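The Joy of an Honest Fridge

Open the door, let the cold roll over your feet and take a proper look. When did you last see the back wall of your fridge? Mine had been hiding behind a jar of Olivares capers and the remains of a December chutney, and meeting it again was a small thrill!

I caught the bug in Rindgate, where I spent a winter in a flat so narrow that the kitchen and the sitting room were one and the same. With no worktop to speak of, everything had to come out on to whatever stood nearest, and I learned to love the whole business: the milk, the mustards, the half lemon that has gone hard as a golf ball (there is always one). My routine has barely changed. Pull a low table right up to the fridge, empty one shelf at a time, wipe, dry, and put back only what you would be pleased to find at 7 in the morning.

A low table is the secret, I'm sure of it. You can see into every pot from above, nothing has far to travel, and a dropped egg doesn't have far to fall either. Mine is a plain white thing from Wunia that cost me 200 crowns at a flea market, and it has earned its keep many times over.
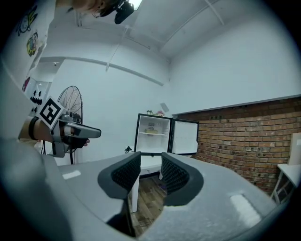

Dutum readers wrote in after my last column to say that the door shelves are where good intentions go to die, and that sauces ought to be dated with a marker the day they are opened. I've tried it for a month and I'm a convert — the soy sauce alone was a revelation. One letter even recommended keeping a box for odds and ends at eye level, labelled "eat me", and my family now raids it before supper as if it were a sweet shop.

As for the wiping, warm water and a spoonful of bicarbonate of soda will do nearly everything. Take the glass shelves out and let them come up to room temperature before they go anywhere near the sink, and do the rubber seal last with an old toothbrush. Then put the butter back where you can reach it and make yourself some toast.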